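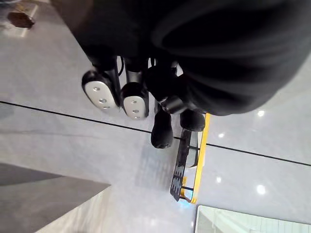 How do we tell if our pickup demo is real before we present it?

flatwasher
Posted January 2023 in School Projects

I'm on a student team in the robotics elective at Conard. Our project is picking small things up off the floor with a robot hand. The class runs a showcase at the end, and the rule sheet says the robot has to do the task "unassisted." That word is doing a lot of work, if you ask me.

Half of my team thinks we're done. They have a log that says 100 pickups and they want to put that on the poster in big type. I was there for a lot of those. Things got nudged straight before a try, and when a try looked bad somebody hit stop and it never went in the log. I don't think it's cheating exactly, but I don't believe the number either.

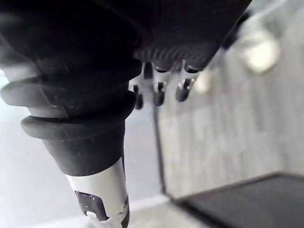 The other thing bugging me is the fingertips. Two of the four fingers have hard pale plates on the ends and the other two have plain rounded rubber. On flat stuff like a narrow tray I can't work out which pair is supposed to be doing the job. My teammates say the Flavis script "figures it out." Maybe. I read it, and as far as I can tell it closes everything at the same speed and stops when the motor current goes over 400, with no units given anywhere.

So two questions. What's a fair way to test this with the time we have left? And is there a cheap way to check the grip is doing anything useful, or do I have to trust the script?

ballastguy

Throw the log out. If failed tries weren't recorded you don't have a success rate, you have a list of good days.

Pick your objects tonight and write them down. Seven is plenty. Tape marks on the floor for where each one goes, and have a person who isn't running the robot place them, a bit crooked, without being told which way is easy. Once you say go, that try counts, even if the arm never moves. Stopping for safety is fine but it goes down as a fail. You'll hate the result and it will still look better to the judges than a perfect score they don't believe. I've judged a couple of these at the Serrano fair and the first thing I ask is what happened to the misses.

On the grip, run the same objects with the stop value changed and see if anything changes. If 400 and 600 give you the same pickups, the threshold isn't doing what your teammates think. Go up in small steps and keep your own hands clear - I wouldn't jump straight to the high one on hardware that belongs to the school. Check with whoever runs the lab first.

Also deal with your cable. A long loop lying loose on the floor with a heap of it next to a stand is how a foot ends a demo. Coil it, tape it, or run it along a wall.

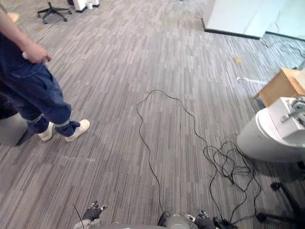 mk_lathe

just use the Hetasent firmware, it has a grip test built in. worked for us

flatwasher

Which version? I looked and the only grip test I found opens and closes the hand with nothing in it, then says PASS. I could get that result with a clothespin.

ballastguy's plan is what we're doing. We ran the taped marks once and the team is already arguing about what "crooked" means, so I'm going to write that down too. I'll post the numbers if they let me.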